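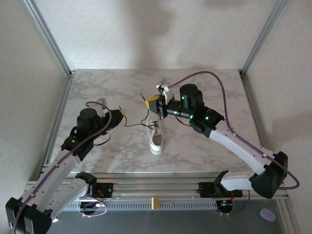 How to clean white sneakers and get the laces back in evenly

White shoes show everything, and most of the damage is done by people scrubbing them with the wrong stuff. The method below suits smooth leather and synthetic uppers with a rubber sole. Don't use it on suede or nubuck. Allow an hour for the work and a night for drying.

What you need

A soft brush (an old toothbrush is fine)
A stiffer brush for the sole
200 ml of lukewarm water
Mild dishwashing liquid
Bicarb soda
Two light-coloured cloths
Plain white paper for stuffing

Step 1. Take the laces out

Undo them completely and pull the tongue forward. Dark laces should be washed on their own, because the dye can run onto a white upper. Soak them in a cup of soapy water while you do the rest, then rinse until the water is clear and hang them over a tap.

Step 2. Brush off the dry dirt

Do this outside. Knock the soles together and brush out the tread. Any grit you leave behind will scratch the finish once it gets wet.

Step 3. Wash the upper

Put a small squirt of dishwashing liquid in the water. Dip the soft brush, shake it off and work in small circles from the toe back. Wipe each section with a damp cloth before you move to the next one. Go easy around the eyelets.

Step 4. Do the sole

Wipe down the bench first and work on a hard surface that won't soak anything up.

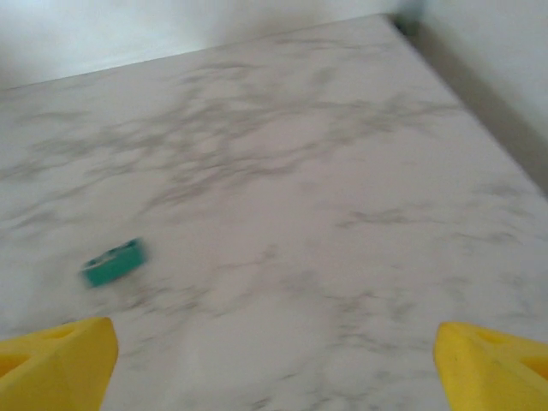

A marble-patterned benchtop.

Mix bicarb with a little water until it holds together like toothpaste. Scrub it along the sidewall with the stiff brush, leave it for 3 minutes and wipe it off. Thick soles usually need a second go where they meet the upper. If your bench is real marble, put a towel down and keep vinegar and lemon well away from it.

Step 5. Dry them slowly

Stuff the shoes with white paper and change it once it feels damp. Newspaper can leave ink on a pale lining. Keep them out of direct sun and away from the heater, as both can turn the glue yellow. If you wash them on Saturday afternoon they should be right by the next morning.
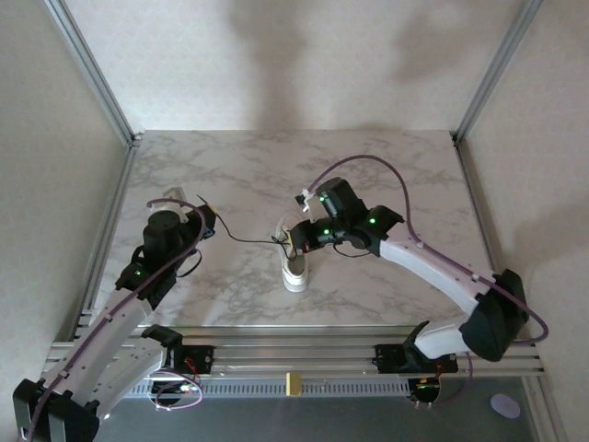
Don't put the laces back until the tongue is dry right through. Start at the bottom pair of eyelets, feed both ends down from the outside and pull them up to check they match. Cross over, go to the next pair and check again every second row. If one end comes out longer at the top, work the slack back down row by row. Yanking on it just bunches the tongue.

Tie a bow loosely and leave the shoes for another hour before wearing them.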